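4.2 Edge contrast and table choice

The second question of the survey was about the tables. In the first round of interviews, many older readers told us that they prefer one table over another, but they had difficulty saying why. Lighting was the reason they gave most often, and distance to the door came after it. When we compared the seats they chose with our lighting measurements, however, the relation was weak. Readers at the Tarnutcombe branch often passed two well-lit tables in order to sit at a third one, which received less light in the afternoon.

We therefore looked at the tabletops more closely. The Tarnutcombe branch was furnished in two steps. The older tables have a dark brown top with an edge of the same color. The newer ones were delivered by Bataineh and have a pale top with a darker edge strip. From the seat, the border between the table and the floor is easier to find on the newer tables, especially for a person who has lost part of the lower visual field. Farah has described the same effect for kitchen counters, and he suggests that the edge strip works as a kind of line which the hand can follow without touching it. We agree with this description, although our data cannot show whether the readers use the line on purpose.

To make the term clear, we call a table "edged" when the near side of the top is visibly darker or lighter than the surface, and "plain" in all other cases. The color of the legs and of the floor is not part of the definition. An edged table in this sense can be seen in Figure 2.

Figure 2. Rendered view of a long table with a pale top and a darker gray near edge. 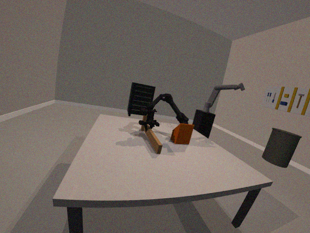

Of the 861 visits that we recorded in the two branches, 396 ended at an edged table. This number alone does not say much, as the edged tables are fewer in Brerkham and are placed farther from the newspapers. For this reason we compared only those visits in which the reader, at the time of arrival, had a free choice between both types within the same room. In this smaller group the edged tables were preferred by readers who had reported difficulty with low contrast. Among the other readers we found no clear preference in either direction.

The result was weaker in the evening. After five o'clock the ceiling lamps in Brerkham produce reflections on the pale tops, and several readers moved to a dark table after a short time. One of them explained to us that the white table "shines back" and that the page becomes tiring. We did not expect this, and our observation sheet had no column for a change of seat during the visit. The moves were written in the margin by hand, and it is possible that some were missed. Nearly 50 sheets have a note of this kind.

It is also necessary to mention the height of the tables. The edged tables in Tarnutcombe are slightly lower than the old ones, and a reader with a walking frame may choose them for this reason only. We asked the 88 readers who took part in the longer interview to name what they liked about their usual table. Height was mentioned by some of them, mostly together with the chair. Very few spoke of the edge before we asked about it directly. When we did ask, the answers became more detailed, and several persons told us that they put down their glasses or their cup "where the line is." Such answers must be read with care, because our question may have given them the idea.

The report from Trivatstead, where all tables were replaced at once, does not separate the edge from the other changes, so we could not use it for comparison. The position of small objects on the tabletop is treated in Section 4.3.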